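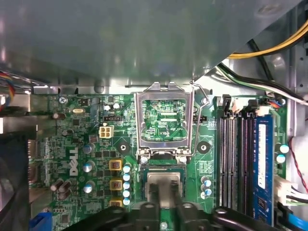 Socket open, lever up, processor just outside. The green Dell board, from above.

Inside the Beige Years: a gallery of desktop innards
Posted 08/03/2023 in Galleries > Workshop

Welcome back to the only corner of the Fastholm Repair Shed website that gets fewer visitors than the page about parking. This time it's the desktop PC, a machine that spends its whole life under a desk being kicked, and is then expected to look its best with the lid off.

I think it manages rather well. Dell boards are green in the way school corridors used to be green, and I have grown fond of it. The modern fashion is for black boards with coloured lights, so that your spreadsheet can be done in a nightclub. A green one just gets on with things.

A few remarks to go with the picture, in no special order.

The socket
The rectangular metal surround standing up in the middle is the load plate. Folded down, it holds the processor in place, and the thin lever at its right is what clamps it. People who have never shut one expect a gentle click. What they get is a firm, slightly gritty resistance which feels exactly like breaking something that belongs to somebody else. Check the notches line up, then carry on pushing. The lever wins in the end.

The processor
The silver lid is the heat spreader, and that is the side you want to see. It makes a very good mirror for the anxious. If you have pulled one out of an old machine it will be wearing a layer of grey paste, and so, shortly, will your sleeves, your tea mug and the cat. Hold it by the edges. Put it in straight down and let it sit under its own weight. If it needs persuading, it's the wrong way round.

The round holes
One on either side of the socket, black with silver centres, for fixing down the heatsink. Heatsink screws should be done up a little at a time, going from one to another like somebody watching tennis. I once did mine up one by one and spent an evening learning what a lopsided heatsink sounds like.

The yellow squares
Inductors, stacked up to the left, with the copper windings showing through the tops. They help feed the processor with steady power. I have always thought they look like something from the cheap end of a sweet shop, and I'd ask visitors not to test this.

The caps
Those pale teal-blue tops, five in a tidy column, are my favourite thing on the whole board. I have tried to get this across at parties.

The big grey panel
Sheet metal. Every desktop has a piece of it exactly where your knuckles would like to be. Mine have met a good many over the years, and plasters are in the drawer marked FUSES. The fuses are in the drawer marked PLASTERS. We do plan to sort this out.

More galleries
Bulham Market Radios (15 pictures, mostly of knobs)
The Trusden Typewriter Pile
Project Tarar: 464 Keycaps, Washed and Sorted by Colour

The laptop gallery follows in April, screws permitting. If you spot a mistake in the captions, use the contact form, and please say which one you mean. The last message said only "wrong", and I have been worrying about all of them.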